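Staven Automation Forum
Shop Floor and Household Applications > General Discussion
Thread: Readiness of machines for routine disassembly and household chores

pugh_facilities
Posted July 24, 2021
Our department retires 185 desktop computers each year. Staff open each case, remove the memory, the drive and any expansion card, and sort the parts into trays. Management has asked whether a single arm could take over this work. I would appreciate the views of members who have evaluated such equipment. Please state whether your experience comes from production or from a trial.

cokia_ops
Our experience comes from a trial that ended in March. The arm handled 200 units of one model. Drives held by plastic clips came out reliably once the release motion had been taught. Cables were the principal difficulty. A ribbon or a loose bundle does not rest in the same place twice, and an operator had to move it aside before the cycle could continue. I would not describe the equipment as ready for mixed stock.

benchline
I must disagree with the conclusion. Mixed stock is a purchasing problem as much as a technical one. If the units are sorted by model before they reach the table, most of the variation goes away. Our line runs on that basis and the operator attends two stations.

cokia_ops
Sorting is also labor. In our trial it was charged to a different cost center, and the savings looked larger than they were. I would ask benchline whether those hours are included.

benchline
They are not included in full. That is a fair correction, and I will request the figures.

r_household
The original question concerned the shop floor, but the same limits apply at home. Pronent has published its internal test list for domestic work, and most entries involve stiff objects with known positions - cups, boxes, bottles. Laundry and power cords appear under later work. Members should consult that list before assuming that a home unit will tidy a desk.

pugh_facilities
Thank you. One further question on fixtures. Is a printed holder plate acceptable for small parts, or should it be machined?

staven_moderator
Printed plates are acceptable for light parts and inexpensive to replace. Check the slots for wear at regular intervals. Members are reminded that all units must be disconnected from power before the side panel is removed, and that a power supply must not be opened under any circumstances. See also thread 2527 on gripper selection.

benchline
I would add that a plate should be fastened to the table. Ours was not, and the positions drifted over a week.

cokia_ops
Agreed on that point. I maintain my position on cables. Until an arm can deal with them unattended, I consider this assisted work and would budget for an operator.

staven_moderator
The reference photograph for desktop disassembly is attached to this post.

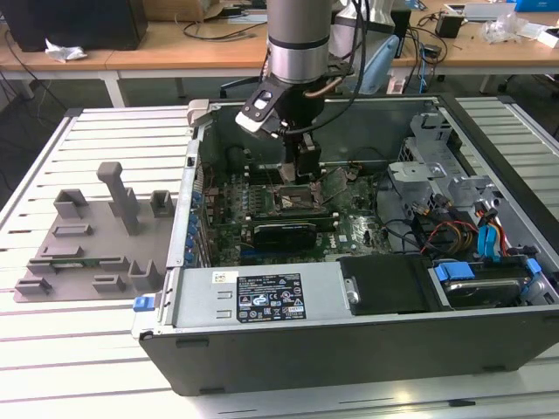
Attachment 2189: Gripper over the motherboard of an open desktop case, with the holder plate at left.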